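Table notes, December, 3:40 pm

Pauline wants the window table back for the Vesine samples by the end of the week, so this is where the cup tidying stands.

Cups are the Mirani paper ones with the ridged sleeve, from the carton of 200. The job is to get them standing, then nested into one stack. The rule we settled on is upright first, stack second. Nesting a cup straight from lying down crushed two rims this morning and they went in the recycling.

Plate and steel bowl stay together as a pair, bowl on the plate. Leave them toward the back of the table so there is elbow room in front. The shoe belongs to the box from Kikden, item 3567, and goes back there last.

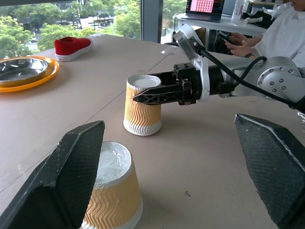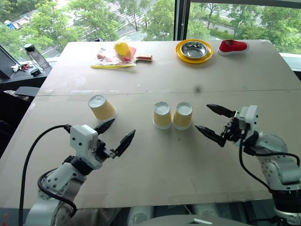
Jaxon asked whether the seam between the two boards matters. I ran a cup across it by hand a dozen times and it caught once, on the base. A strip of tape would fix it, but tape leaves glue on this top and Pauline spent most of an afternoon getting the last lot off. Leaving it alone for now.

Stacks taller than eight lean. Keep them at six and start another. The sleeves grip each other, so pull with a slight twist when separating — straight up brings two or three along.

Glare from the window is bad until 900 or so in the morning, then fine the rest of the day. Blinds were ordered through Sernmont, quote 179, no delivery date yet.

To do: find the lid for the cup carton, wipe the table down, ask Jaxon where the second Kikden box went.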